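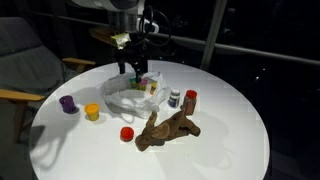 Frequently asked questions about our play dough tubs and the craft table

These are the questions which parents and teachers send to us most often. I answer them myself, usually on Friday. If your question is missing, please write to me and I will add it. - Beril Uçar, Molside Playroom

Which dough do you sell in the small tubs?

We sell our own dough, which we mix in the kitchen behind the playroom. The base is wheat flour, fine salt, water, a little oil and cream of tartar. The colors are food colors. We stopped selling the glitter dough in August and it will not come back, please do not wait for it.

My child has a wheat allergy. Can he use it?

No. All our standard dough has wheat in it, and we use one table for all groups. We have a rice flour recipe, but it is mixed with the same tools, so I cannot promise that it is free from wheat. For a child with an allergy or with celiac disease, please ask your doctor first and bring your own dough in a closed bag.

Is it safe if a small child eats a bit?

It is not food. The dough is very salty. A crumb on the tongue is usually not a big problem, the child will make a face and spit it out. If a child swallows a larger piece, call your doctor or poison control and do not wait for symptoms. Keep it away from dogs also, because the salt can make them very sick.

How should I store the tubs at home?

Press the dough down with your thumb, so there is little air over it, and push the lid until you feel it is closed on all sides. Keep the tubs in a cupboard, away from the radiator and from the sun. You do not need the refrigerator. In the refrigerator water drops can form under the lid, and then the surface becomes sticky.

How long does the dough last?

If the tub was closed well, three months after opening is normal. If you see mold or you smell something sour, throw the dough away and wash the tub.

The dough became hard. Can I save it?

Often yes. Break it into small pieces, add a few drops of warm water and knead. Then close it in the tub overnight and knead again in the morning. If it is dry to the middle and breaks like a cookie, it is too late.

Do the lids have to match the dough?

With us, yes. The youngest children cannot read the labels, so they look for the lid. We ask them to close each tub before they open the next one, and then the lids do not get exchanged so easily. At home you can do how you like.

Can I put the tubs in a plastic bag for traveling?

Yes, a normal shopping bag is enough for a few closed tubs. For children under three, please carry it yourself and put the bag away immediately when the tubs are out. A thin plastic bag is dangerous for a small child.

Can I keep spices or other food in the empty tubs?

Please do not. Our tubs are not sold for food. The opposite way is fine: a clean jar from the kitchen can hold dough, if the lid closes well. Write on it what is inside, especially when the jars stand near each other.

How do I clean a white table after the dough?

Let the small crumbs dry first, then brush them together with a dry hand brush. After this, wipe with a damp cloth and a drop of dish soap. Red and purple can leave a shadow on white surfaces. I use baking soda paste for this, gently, and I test it in a corner which is not seen. We bought our first table from Fundero and it did not like strong cleaners at all.

What about soft toys?

Keep them away from the dough if you can. When dough gets into the plush, do not rub it. Let it dry completely, break it with your fingers and vacuum the rest with the small nozzle.

How much is in one tub, and can I order more?

One small tub contains 200 grams. A set is 6 tubs in mixed colors. For schools we have a refill bag of 800 grams in one color. Molside orders are packed by Antoniuk - they also handle the returns, so please write your order number on the box.

Can I return a set?

Yes, within 30 days, if the tubs are unopened. When a tub arrives with a broken lid, send me a photo and I will replace it. You do not have to send the broken one back.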